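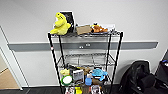

By Tín Phí, for the Clendby Stitchers newsletter

The June knit-along shawl is off the needles as of Tuesday night. I used the Eltlow pattern in the smaller size and made one change, a garter border in place of the picot edge. Total stitches in the last row before binding off came to 239, and the bind-off took me most of an evening.

The yarn is Ivow fingering weight in a heather blue. I bought 5 skeins and have one left over, plus scraps. It splits a little if your needle tips are very sharp – I switched to a blunter pair after the first chart and had no more trouble.
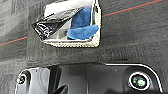 Blocking is next. The pattern says to pin it out to 50 inches across the top, and I think mine will get there without much pulling. If you are working the larger size, check row 12 of the second chart before you start it. The yarn over at the center is missing from the printed copy, but the download has it.

Several of you asked about the Võ blanket. It is still going. I finished the gray section and have picked up along the long side for the stripes. 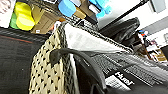 I would like the stripes done before the July meeting, though the edging may have to wait until fall. Bring your own shawls to that meeting, finished or not, and any leftover fingering weight you want to swap.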